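Print this thread | E-mail this thread

Gray storage unit in the office - keep it or sell it?

woodgrain_wendy wrote:
Okay, I need opinions before I lose my nerve. We have this long gray woodgrain unit in our shared office and Lesego wants it gone by the end of March. I love it! It has open compartments with red backs (so cheerful), a top you can put flowers on, and a little hole for cables. Lesego says it's a dust shelf that eats floor space.
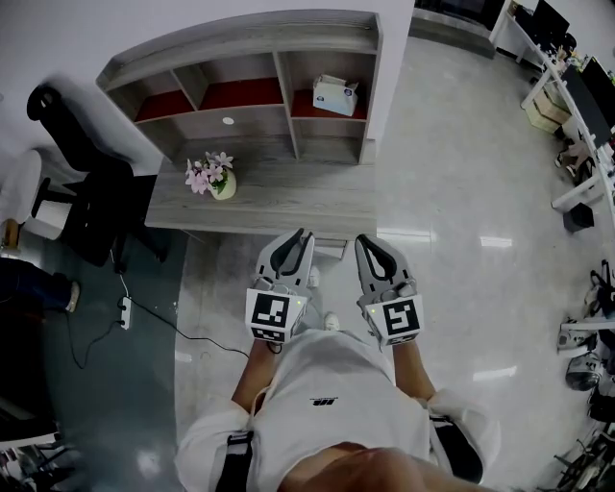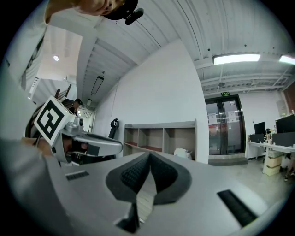
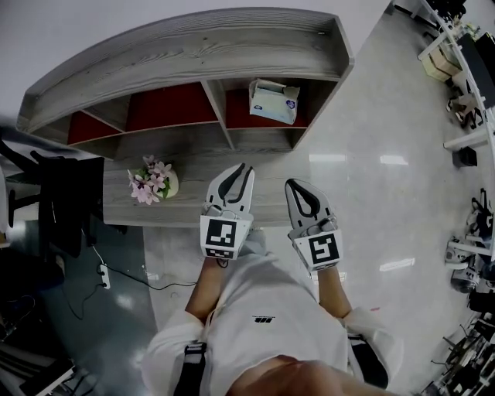
Flowers and red backs are in the first one, the ceiling's in the second.

It's 17 inches deep by my tape. I could list it on Faltia for 169 but I'd be sad.

nindport_mike wrote:
Keep it. Try replacing a unit that size and you'll be paying 700 at Wostgate for something that wobbles. The red is great against the gray.

My only gripe is the power strip on the floor. You've got a cable hole right there, so use it!

LHlongwane wrote:
Lesego here, the villain. My problem was never the color. My problem is that a piece that long should be holding something, and in that first picture I see a vase and a white box. If it's going to take up the wall it can hold the paper, the spare cables and the coffee stuff. Otherwise sell it and I'll put up two wall shelves.

woodgrain_wendy wrote:
Ha, I wondered when you'd find this. The vase stays no matter what. I'm not negotiating on pink flowers.

AleksZ wrote:
I'm with Lesego, sorry. Open compartments look nice for a week and then everybody's junk ends up in them. We had the same sort of thing at the Ngubane building and I finally bought baskets for it, and then it was baskets full of junk. Doors or nothing.

Love that ceiling by the way - white ribbed metal with the big white beam. Ours are stained tiles.
- Aleksandra Zieliński

nindport_mike wrote:
Doors would hide the red though, and then it's just a big gray box. What about doors on half?

AleksZ wrote:
Half doors I could live with. But measure every opening first, top and bottom. Mine were off by enough that I had to send one back, and the return shipping cost me 8 bucks.

woodgrain_wendy wrote:
Half doors might be the peace treaty! I'd want to leave the right end open, I like seeing the box there. Lesego?

LHlongwane wrote:
Fine. Half doors, the power strip comes up off the floor, and the coffee stuff gets a compartment of its own. If it's still a flower stand by summer I'm listing it myself.

woodgrain_wendy wrote:
Deal. Going to measure tonight after 6. Does anyone know if stick-on hinges hold on this kind of panel, or do I have to drill?

nindport_mike wrote:
Drill. Mine fell off at 3 in the morning and scared the dog half to death.

Related threads
Cable holes - drill bigger or leave alone?
Best cut flowers for a room with no sun
Glossy gray floor tile shows every footprint
Selling office furniture on Faltia, what to charge

Contact us | Copyright Nindport Home & Office Board | Back to top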